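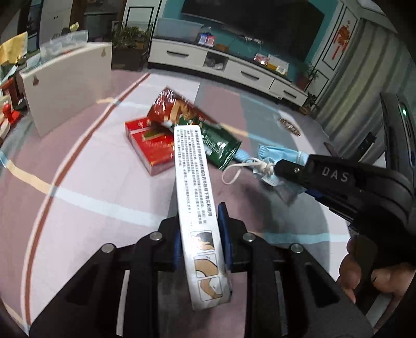

Golnar Safavi wrote to me after the last version of this guide went up that she'd done everything in the section on thin packets and still kept squeezing them into a banana shape, and could I please say how hard is too hard. Fair question! I've rewritten the whole section with her complaint taped to my monitor.

Section 5: Picking up thin and foil-backed packets with the Teletti hand grippers

This section assumes you've already paired both grippers and done the zero in Section 3. If the indicator on the housing isn't solid green, go back and do that first. I'll wait.

5.1 What you'll want on the table

A cloth is better than bare tabletop for this one. Packets skate around on a hard surface and you end up chasing them with the tips (ask me how I know). Then grab a handful of ordinary things from around the house - a medicine packet, a snack packet, a boxed item, a bit of cord, a folded mask. Mix them up into a small pile. Tidy rows are fine for your first go, but you'll learn bad habits if you stay with them.

5.2 Picking up a narrow packet

1. Hold the gripper by the handle with your whole hand wrapped around it. Keep your wrist loose.

2. Squeeze the trigger halfway and let it go, just to check both arms swing the same amount. If one side lags, see the note on pivots further down.

3. Come in with the blue pads either side of the packet, along the long edges. Going for the short ends works on cardboard, but foil will crease on you.

4. Close until the pads touch, then stop. Count one. Now close a little more, until the pads just start to bend. That's your grip, Golnar! If the packet bows in the middle, you've gone past it.

5. Lift straight up by a hand's width and hold it there for 5 seconds. A slight lean is nothing to worry about. If it slides, put it down and start again from step 3.

6. Set it down where you want it and open the jaws all the way before you pull back. Half-open jaws drag the packet along with them, and then you've got a pile on the floor.

Note: Printing on the packet makes no difference to the pads, but glossy coatings do. I find shiny snack packets need a bit more squeeze than matte paper ones, and they bounce light back at the camera as well. Turn the lamp, not the packet.

5.3 Using the second gripper

Some jobs go better with two hands, and cord is the big one. Hold the loose end still with one gripper and work the knot with the tip of the other. I'm right-handed and I do the fiddly bit on the right, but Amirhossein Mirzaei does it the other way round and he's faster than me, so suit yourself.

1. Wake the second unit and wait for its green light before you bring it over the table.

2. Keep the arms from crossing. The linkages stick out wider than you'd think when the jaws are open, and they will catch on each other.

3. Pinch the cord right behind the knot. Further back and it just flops.

4. Stop after 3 tries at the same knot and shake your hands out. Your thumb gets tired well before you notice.

CAUTION: Keep your other hand's fingers out of the openings in the arms while the jaws are moving. They close up quicker than they look.

CAUTION: If you're practising with real medicine packets, use empties or ones you don't mind throwing out. A blister that's been crushed shouldn't go back in the cupboard.

5.4 Pads and pivots

The blue pads clean up with warm water and a drop of dish soap. Air dry them, please - the clothes dryer at the Virnedside workshop has already claimed a pair. Have a look at the tips every 150 picks or so and swap the pads if the points have gone ragged. Spare pads come in the Ladaston pouch with the small screwdriver.

If an arm lags, check the silver pivot pins for fluff before you loosen anything. Tablecloth lint is the usual culprit, and a dry toothbrush gets it out. Still lagging? Back the screw off a quarter turn, try the trigger, and re-zero as in Section 3.

Section 6 covers boxes and anything with a lid.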